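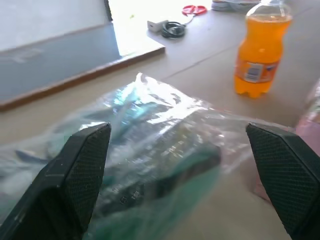

Photo: Cyril Naylor

14 shares | 3 comments

What Happens to Plastic Bags in Nindport?
Project report by Lovely Marquez

I picked plastic bags for my project because every kitchen I know has a drawer full of them, and I wanted to find out where they go next. I ended up loving this topic way more than I expected!

My main question was simple: do people in Nindport know that soft plastic can't go in the curbside bin? The sorting center at Dumlao doesn't take it, since film wraps around the rollers and the whole line has to stop while someone cuts it free. The place to bring bags is the drop-off barrel, and there are four of those in town.

For the first part I kept a tally at the barrel outside the Fitero market through November. The market let me use its own log too, which was a huge help. The log showed 2,232 bags for October and 2,446 for November. That's a rise of 214 - and the only thing I know of that changed was a bigger sign over the barrel. I can't prove the sign did it (people also shop more before the holidays), but I'd love to test it again in spring.

For the second part I went door to door on my street with three questions. Most people answered the first one wrong, and so did my own family. The most common answer was "if it has the triangle on it, it's fine." A few neighbors asked me to write down the barrel locations, so I made a small card and left it with them.

Clear bags turned out to be the most wanted kind, because they can be made into more clear film. Bags with food or paper labels stuck on them get pulled out.

Next time I would start the log earlier and ask the same questions on a street farther from the market.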